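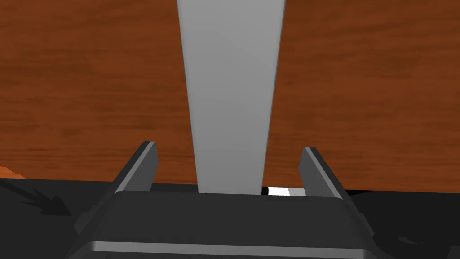
Dramow: simulated bar pick-up, with faults kept in

Release 2, 18th June. Maintained by the Vusteck simulation team.

What this is

Dramow is a set of 2,512 simulated episodes of robot arms working in furnished rooms. All of it is rendered; there is no real footage. Each episode holds the camera views, the joint positions, the commanded and measured finger gap, and a text log.

Please read the section on the gripper fault before you train on any of this. Release 1 went out without it and several people lost time.

The gripper fault

In some episodes the controller reports "grasp closed" while the fingers are still apart. The arm then carries on to the lift step with nothing held. The cause was a stale value: the controller read the finger gap from the step before the camera switch, and if the switch took longer than 100 ms it never asked again. The measured gap in the log is correct in every case. Only the status flag is wrong.

The fault turned up in November, when a batch run by Peng showed lifts marked as done and the part still in its starting place. We had been scoring on the flag alone. Scoring now uses the position of the part at the end of the episode.

Episodes with the fault have fault_grip set to 1 in index.csv. We left them in on purpose, for people working on failure detection. If you want clean runs only, drop them when loading – the loader does not do it for you.

Second arm keeps moving

When one arm faults, the other should hold still. In Release 1 it finished its current move first, which on a real pair of arms would be a collision risk. The stop signal was sent once per arm queue and the second queue was only read between moves. It is now read on every step.

Episodes recorded before the change have late_stop set to 1. Do not use them to train or test anything that will drive real hardware near people. 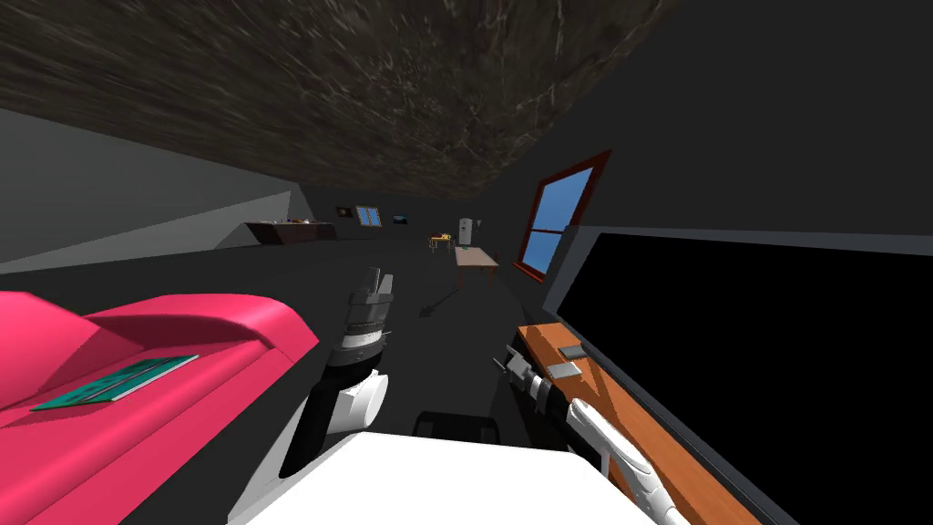 Vestoteck wrote back that the late stop still shows on their side when both arms are given commands in the same step, and asked whether the flag covers it. It does not. We can repeat the problem with seed 3,360 and have opened issue 9 for it. Until that is closed, treat two-arm episodes as unchecked for stop timing, whatever late_stop says.

Other known problems

Shadows are missing from some views.
Depth is unreliable on plain black surfaces such as screens.
Time stamps in the text log are in simulator time, and the joint file uses wall time. Use the step number to line them up.

Files

index.csv – one row per episode, with fault flags
views/ – camera views
joints/ – joint positions and finger gap
logs/ – text logs, one per episode

Reporting a fault

Open an issue with the episode number, the seed and the last lines of the text log. Please do not send edited logs. If the fault involves movement after a stop, put "stop" in the title and it will be looked at first.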